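Chapter 8
Small Ships, Big Days: River Cruising

Ocean liners get the glory, but rivers are where travel gets close! On a river ship you can wake up, pull the curtain, and find a town right outside, bakery and all.

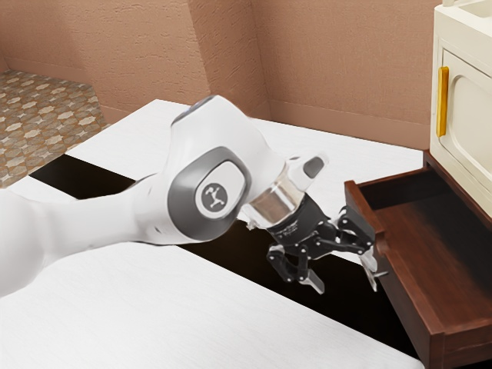
8.1 What Makes a River Ship Different

Locks and low bridges set the limits. A river ship has to be narrow and fairly flat, so cabins line both sides and the top deck often folds down. The Nustari, our main case in this chapter, carries 389 guests in peak season, which is a lot for a river (wait until you see her dining plan).
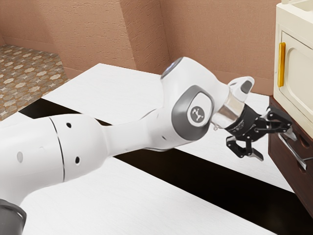

Figure 8.1 Robot arm and drawer unit, with a cream-colored cabinet above.

Her smaller rival, the Limier, runs 2 routes and stops far more often. Compare them as you read!

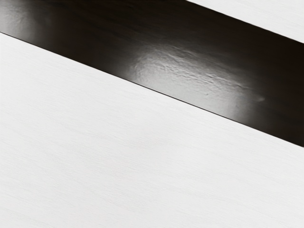
Figure 8.2 White surface with a dark, glossy band.

8.2 Who Books, and Why

River guests tend to pick the route first and the ship second. Keep that in mind when we look at how Radebe Travel prices its spring sailings. 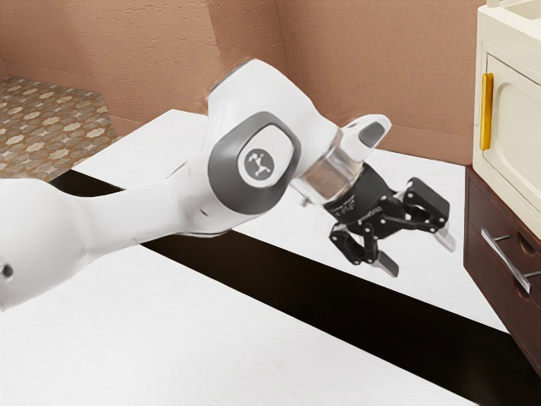 Figure 8.3 White robot arm with a two-finger gripper over a tabletop.

Before you go on, list every river you know that has a passenger port.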